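Print this page | E-mail this page

Coasters on a marble worktop: which material?

drutent_60
Grey marble worktop, white veining, sealed in August. I need coasters for daily use and have been testing mixed singles before buying a set. Criteria: no scratching, no sticking to the mug base, survives a spill. Budget is 60 for the lot.

Tineck
Cork. It grips, it doesn't mark stone and it costs little. Replace when stained.

saria209
Disagree on cork. Mine held moisture underneath and left a ring on honed marble after one night. Woven rope dries faster if you stand it on edge.

Tineck
Honed is more porous than polished. Which finish does the OP have?

drutent_60
Polished. The cork one has been fine so far, but I wipe under it every evening.

Ackah
Check the underside of anything wooden. Bare wood picks up grit and drags it over the surface. I stick felt dots on mine. Rattan has a different fault: a tight weave is flat enough for a mug, but crumbs get into it and a damp cloth won't shift them. Use a dry brush.

saria209
Shaped coasters are a poor choice too. A wide mug overhangs the cut-outs and the drips go straight onto the stone.

Ackah
Depends on the mug. Measure the base first.

drutent_60
Noted. Current test group is rope, cork, rattan, a white woven one with coloured flecks, a round wooden one and a paw-shaped wooden one. Mugs and bowls stay on a cream tray, so the coasters only deal with whatever is in use. I'm leaning towards the rope, with felt dots on the wooden pair.

Last updated: August, 300 views
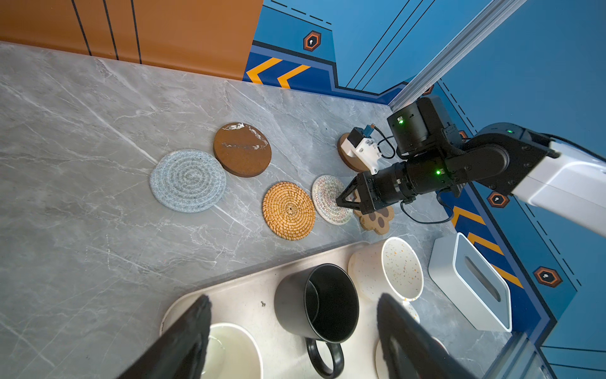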